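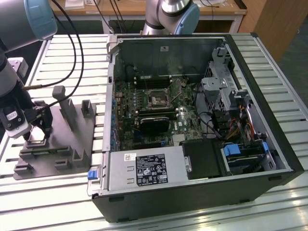 Ticket: memory reinstall step fails to seat, cell 2
Opened by: Anitha Sundaram
Assigned to: Hưng Tăng
November 2024

The Hurketti routine for reinstalling memory stops at the push-down stage with a force limit error. Pickup from the fixture is reliable. The tower is on its side with the side panel off, no cooler on the CPU socket, and the stick lies flat in the notched supports under the gripper, same as in the setup sheet. Out of 200 attempts, 111 finished without an error.

Update, Hưng: Force limit raised to 80 N. Errors dropped, but Cúc Đặng found sticks seated at one end only, and the software had passed them. Limit put back.

Update, Hưng: Re-taught the slot position with the case pushed against the stop. 33 inserts in a row, no errors. Moved the case and put it back by hand, and the error returned on the first try.

Comment, Horacio Quezada: Can we tell the customer this is ready for the repair bench?

Reply, Hưng: No. It can do one case model in one position. A person still has to open the case and check both ends of the stick.

Status: open. Waiting on side clamps from Grultero.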